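How to Tighten Floppy Joints on an Old Action Figure

If you're anything like me, you have a favorite figure that used to stand proudly on the shelf and now flops over every time a door closes (mine is a Gusedine space ranger, and he's had a hard life!). The good news is that you can firm him up with a little clear floor polish and some patience.

Start by washing the figure in warm, soapy water and letting him dry overnight. Then dip a toothpick in the polish and touch one small drop to the loose joint.
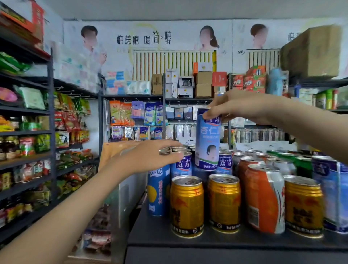
Work the joint back and forth for a minute or so while the polish is still wet, so it doesn't glue itself in place, and then lay him flat until morning. Still wobbly? Add another drop and do it all over again. My ranger's left hip took three rounds.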